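Holemden Community Hall – Fire Door and Exit Check
Ground floor and upper floor, June round
Checked by: Hanane Radwan
Copy to: Belkadi Property Care

Please read the comments together with the results. A result of OK means the door passed on the hour I tested it, between 7:30 and 9:10 in the morning, with the heating off.

1. Main entrance, double doors
Opens in direction of escape: OK
Push bar releases with one hand: OK
Comment: The left leaf needs more force than the right leaf. I measured 69 newtons on the left and 65 on the right. I write it down so we can compare next time.

2. Corridor door to kitchen
Closes fully from any angle: NOT OK
Smoke seal complete: OK
Comment: From wide open it closes well. From a small opening it stops on the latch and stays there. The closer is a Javeck and has two screws for adjusting, one for the speed and one for the last push. Only the second one should be touched.

3. Meeting room door
Hinges tight, no missing screws: OK
Gap at top and sides not more than 4 mm: OK
Comment: The paint is thick on the edge near the lock. It does not rub yet, but one more coat and it will. Please tell the painters to sand first.
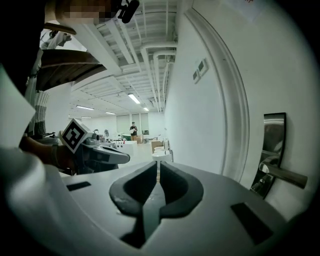
Zewditu Nigatu added to this that the painters did sand two years ago, and the gap became too large on the upper floor for exactly this reason. She asks that the gap is measured before and after any work, and that both numbers go in the log.

I agree with her and I have put two new columns in the log.

4. Upper floor, stair door
Gap at top and sides not more than 4 mm: NOT OK
Door not held open: NOT OK
Comment: A folded chair was keeping it open when I arrived at 8:15. I removed it. If people need this door open during the day, we must ask for a magnetic holder connected to the alarm. Losine has sent a price of 1,647 for supply and fitting, without the cable work.

5. Rear exit to yard
Path outside free: OK
Exit sign lit: OK
Comment: The bins are now behind the yellow line – thank you to the kitchen team.

6. Store room under stairs
Kept locked: OK
Sign on door: NOT OK
Comment: The sign is still there but the letters are faded. New one to be ordered.

Actions open
Item 2: adjust closer, Belkadi, before the end of the month
Item 4: new strip for the gap, Belkadi; decision on holder, hall office
Item 6: new sign, Hanane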